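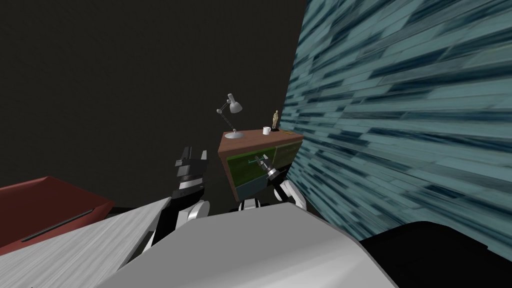

Write down the stop condition first

Most of the argument over simulated manipulation benchmarks concerns rendering and contact physics. I think the weaker part is the paperwork. A task such as "open the drawer" gets a name, a scene file and a success rate, and the condition under which an episode counts as finished is left in the code, where few readers look.

Last October, Hywel Owen and I rescored the Gethin logs at Lelora. The set holds 2,290 episodes. Under the rule that shipped with it, 1,683 passed. We then required the handle to be released and both arms to be still for 10 control steps, and 863 passed. The policy was the same and so were the logs. Either number can be defended, but a report that gives one without its rule can't be compared with anything.

My proposal is modest. Every published task should carry a one-page sheet with the start state, the stop condition, the time limit and the list of permitted contacts. The sheet should be frozen before the first scored run and given a version number.
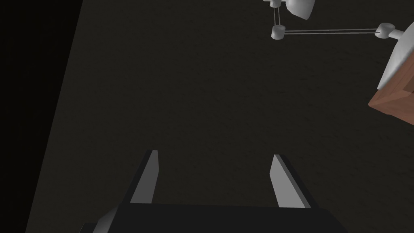

Start states need the most work. The usual entry is a vector of joint angles for one arm, which says little about what the policy receives at step zero. A reader should be told the state of each gripper, in plain words as well as in numbers. Fingers open with nothing between them is a different start from fingers closed, even when every other joint matches, and an evaluator who resets to the wrong one will get a clean log and a wrong score. Glenys Parry's draft for Cunden makes gripper state a required field, with no default value. I would adopt that clause unchanged.

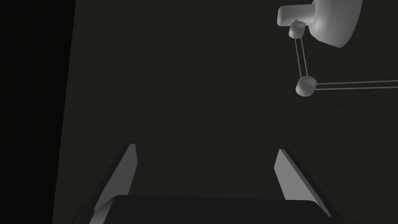
Observation checks belong on the same sheet. For each camera, the author should state which task objects are expected in view at reset. Teams skip this for wrist cameras on the grounds that the view will change once the arm moves. It may, but the first frames still go into the policy. When a wrist view offers two pale fingers, some thin paired rods at the upper right and a large plain dark surface, the sheet should say whether that is the intended input. Flomska already stores one frame per camera at reset, and the storage cost is small.

The common objection is that fixed sheets slow down research. They do add a step. Changing a rule would mean issuing a new version and rerunning the baselines, and small groups will feel that more than large ones. I would accept an exemption for exploratory work, provided that no success rate from it appears in a comparison table.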